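Report of the Student Project: Small Kitchen, Same Rules
Kitchen planning for a play corner in a children's library

Author: Indira Salian
Course: Interior and Object Design, second year
Project partner: Jacinto Meléndez

1. Where the project started

In November our class received a list of possible topics and we chose the play kitchen, partly because both of us had one when we were small and partly because the other topics were already taken. The Ochoa library has a reading room for children and wanted a play corner beside it. Our task was to study how a toy kitchen is planned and to write recommendations for the corner. We did not have to build the furniture. We had to write a report and make drawings in scale, and the drawings are handed in separately.

The question I took for my part was this: do the rules of planning a real kitchen also work when the kitchen is small and nothing is cooked in it? Jacinto took the second part, the storage of the loose pieces, and I give his results in section 5 in a shorter form.

2. What the rules say

In the first semester we learned that a kitchen is planned from the order of the work. Food comes out of storage, it is washed, it is cut, it is cooked, it is served. If the places for these steps stand in the same order, the person walks less and carries less. Between the sink and the cooktop there should be a piece of free counter, because this is the place where most of the preparing is done. Our teacher calls it the landing place. A hot pot must also have somewhere to go when it leaves the cooktop.

In a play kitchen there is no hot pot, and a child can reach almost everything without a step. So at first I expected that the order would not be important. I thought that the furniture makers copied the look of a kitchen and did not think more about it. This expectation was wrong in part, and I will explain why in section 4.

3. How we worked

We compared three sets of furniture from catalogs, which we call in our notes by the names of their makers: Forkeo, Stisell and Donum. The Forkeo set has the sink and the cooktop directly side by side. The Stisell set has them on two separate units which can be placed freely. The Donum set has everything in one piece, but the counter is very narrow at the front, and we had some difficulty to place a plate on it.

The prices were not easy to compare, as the sets are sold with different accessories. The list I made for the library came to 185 for the accessories alone, without the furniture. A complete corner with rug, two stools, shelves and the kitchen came to 2829 in our first version and 2858 in the second version, where we added a higher edge to the shelf. The library found both acceptable.

Besides the catalogs we looked at a toy kitchen with a hood, a tiled back wall and a white counter, and used it for the study of the work surface. As food we used plain colored blocks. A block has the advantage that it can be a potato in the morning and a piece of soap in the afternoon, and the children in the library were already used to this from their building corner.

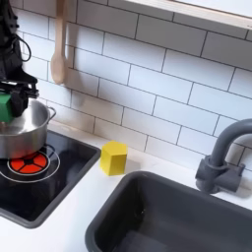
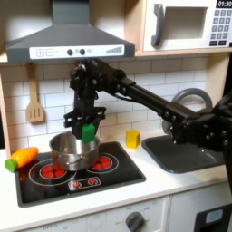
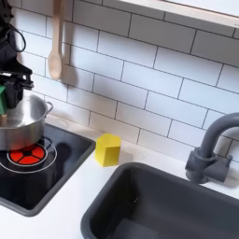

The free counter was the part which interested me the most, and I changed my opinion about it during the work. In a real kitchen I would draw this area first and then push the other things to the sides. In toy furniture it is often what remains after the sink and the cooktop have taken their place, and in the Forkeo set almost nothing remains. In the kitchen we studied there is a real landing place, and in the first and third pictures the yellow block stands on it, between the cooktop and the sink, while the green one is held at the pot. One ingredient can wait there while another is at the pot, and it stays near to both places. I made my drawing for the library with the same order. I also left the back of the counter free of fixed decorations, so that waiting pieces can stand close to the wall and the front stays open for the hands.

4. Results for the work surface

My first result is that the order of the work is important also in play, but for a different reason than in a real kitchen. An adult wants to save steps. A child who plays wants to know what comes next, and the furniture gives this information. When the sink is on one side, the cooktop is on the other side and a clear place is between them, the child can invent the story of a meal along the counter. We observed play in the reading room with low tables arranged in two ways. With the separated tables, the children carried the pieces across the room and many of them were left on the way. With the tables in a line, the play stayed together and went on longer. I must say that our observation was short and the groups were not the same, so I do not want to make a strong claim from it.

The second result is about the marks on the surface. A printed burner costs very little, but it tells the child where the pot belongs. In the toy kitchen we studied the burner has a red circle with white rings, and it can be recognized even when a pot covers a part of it. In the Donum catalog the burners are gray on gray, and I think this is too weak for young children. For the library I recommend a strong color for the burner and a calm color for everything around it.

The third result is about the pot. In our list I chose metal pots and no plastic ones. They are heavier and make more noise, and the library asked us to think about the noise again. Our compromise is a thin mat of cork inside the storage box and one pot only on the cooktop. A wide opening is more important than the material, because small children drop the pieces in from above and do not look very exactly where the rim is.

The hood and the hanging tools were a smaller question. A hook under the hood is a good place for one wooden spatula, since it can be seen from the stool and returned without opening a door. With more hooks the tools touch each other and fall. I therefore drew one hook on the left side and left the rest of the wall empty.

5. Results for the storage (part of Jacinto Meléndez)

Jacinto made a list of the loose pieces which the library already owns and which could move to the new corner. He arrived at 37 pieces after he removed the broken ones and those which were too small. He tested three kinds of boxes: a deep one, a flat one and one with divisions. The box with divisions looked best in the drawing and was the worst in use, because the children did not accept the divisions and the librarians had to sort everything again in the evening. The flat box was the easiest. All pieces can be seen in it at the same time, and it fits under the sink in both of our versions.

He also proposes a picture on the front of the box, without words, for the children who do not read yet.

6. Problems

We lost time with the drawings because we began in different scales and noticed it late. The drawing of the wall had to be made again. Also the height of the counter is still open. We wanted one height for all ages, but the older children must bend and the smallest ones reach only the front half. The Stisell units can be raised with longer legs, and this would be my choice if the library can accept the higher price.

I would also like to repeat the observation with the same group of children in both arrangements. For this we need the agreement of the parents, and there was not enough time in this semester to collect it.

7. Next steps

The drawings of the second version are at the library now. After their answer we will correct the shelf edge and the position of the hook, and Jacinto will prepare the list of boxes to order. The model in cardboard stays in the classroom until the end of the semester, on the shelf beside the door, and the other groups are welcome to use it for their measurements.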